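Hand-held gripper comparison opens at Clasten workshop

27 Dec 2018

The Clasten Centre for Applied Automation has begun a comparison of two designs of finger tip for its hand-held gripper, the tool its staff use to record kitchen tasks before these are passed to a robot arm. The work is being carried out with Nusuma, which makes the finger tips, and will continue through January.

Both designs fit the same gripper body and carry the same square markers, so that the opening of the fingers can be read from the camera on the tool. The first design is thin and stiff. The second is broader and has a softer inner face. Staff at the centre had reported that handled cookware was the most difficult class of object in earlier sessions, as a full pan tends to turn in the grip when it is tilted.

Each operator completes 80 recordings with each design. The tasks include lifting a pan from a cooktop, tilting it, moving dry beans between containers and setting the pan down again. Dry goods were chosen so that the table can be cleared quickly and the same load used again. Six operators have been trained for the work, and three of them had not used the tool before.

Ryszard Jabłońska, who leads the comparison, said that the centre wished to settle the matter before ordering parts for its second arm. "A grip that feels secure in the hand may still allow the handle to roll," he said. "We want the recordings to show us where that happens, and how far the pan has moved by then."
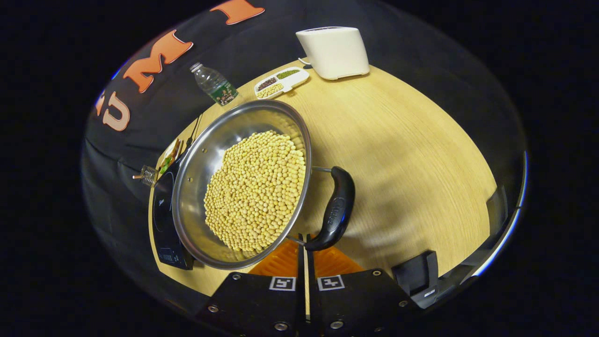

The thin finger tips holding the handle of a steel frying pan of dry soybeans, tilted over an induction cooktop.

Recordings will be reviewed by staff who are not told which operator made them. A recording is set aside if the markers are lost from view or if the handle leaves the fingers. The remaining ones will be replayed on the centre's existing arm, using a controller supplied by Lopes.

A written report will be sent to partners when the replay stage is complete. Requests for a copy may be made to the centre's office.

Related items
Lopes controller installed in main workshop
Reltia joins wrist camera trials
Marker sizes for hand-held tools: note for partners
Training dates for new operators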